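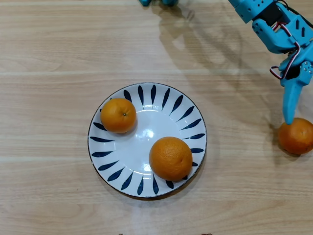 ## Backyard citrus: what to do before spring

Thu 7 August

The Nolness fruit swap is on again in September, and going by the phone calls to the office there is plenty of citrus still hanging on trees. A few notes from the growing group follow, along with the arrangements for the day.

**Picking**

Colour is a poor guide to ripeness. Navels can be fully orange for weeks before the sugar comes up, and some late fruit goes a bit green again around the stem once the weather warms. Taste one from the north side of the tree and one from the south before you strip the lot. Cut the stalk with secateurs close to the fruit. Pulling tends to tear the skin at the button, and torn fruit goes mouldy in the box within days.

You don't need to pick everything at once. Oranges keep better on the tree than in the shed, though a tree left fully loaded into late spring will often crop lightly the year after. Mandarins are less patient and go puffy and dry if they are left.

**Marks on the skin**

Most questions last year were about marks on the peel. Wind rub is the usual cause on the exposed blocks along Pirkell Road, where young fruit knocks against twigs and the scar grows along with it. An orange with dark speckles and little crack-like marks up near the crown, like the one on the table here, is the sort of thing people bring in to ask about.
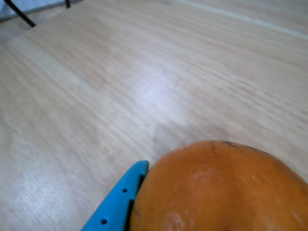
Skin blemishes lower the price at a market and make very little difference in a kitchen. Cut one open before you decide the crop is ruined. Pale, scuffed-looking patches on the peel are another common worry, and dark specks at the top of a fruit, as in the photo, can have several causes, so bring a leaf and a twig along with the fruit if you want an opinion. Soft spots are a different matter - anything that gives under the thumb should go in the bin and stay out of the compost if you have had fruit fly.

**Feeding and pruning**

Hold off on heavy pruning until the frosts are finished. Take out dead wood and any shoots from below the graft now. Gall wasp swellings should be cut off before the end of this month and sealed in a plastic bag in the sun for a few weeks.

Feed at the end of August and water it in well. Armelle Joly has arranged a bulk order of pelletised manure through Jidanel Rural at $32 a bag, with a minimum of 40 bags for delivery. Names to the office, please, with payment on pick-up.

**The swap**

We'll be in the Kandasamy shed again, with tables set up from 9 am. Last year some 614 kilos of fruit changed hands, mostly lemons. If you have grapefruit, limes or blood oranges, they went quickly and we would like to see more of them.

Please bring fruit in boxes you don't need back, and write the variety on the side if you know it. Leftovers go to the school canteen on the Monday. Armelle still needs two people with utes for that run.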